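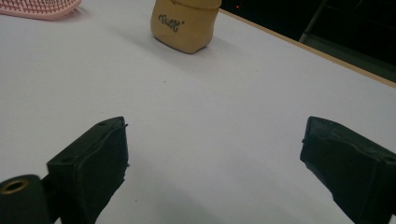
May 27, 2025

Back on the tidy-away table today, small bathroom bits this time. I had the white top with the pale wooden edge, the little tan pot with the writing on it, and the pink hairbrush, and that was plenty to argue over! Veronica Nistor reckons the brush belongs in the pot handle down. I'd sooner lay it flat beside it -- a big paddle head on top of something that small looks like a tumble waiting to happen.

We did 18 goes before lunch, mostly swapping sides (brush left, pot right, then the other way about).

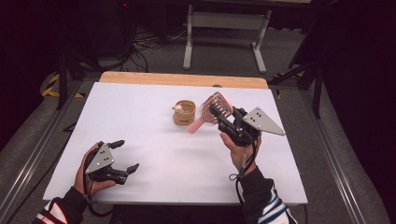 The pink handle is the bit to go for if you want the brush upright, but I keep drifting up towards the head out of habit. Must stop that. Also tried leaving more room round the pot and liked it much better.

To do: dig out the Luvberg tray we put away in April, wipe the table, ask Veronica where the other 2 combs went.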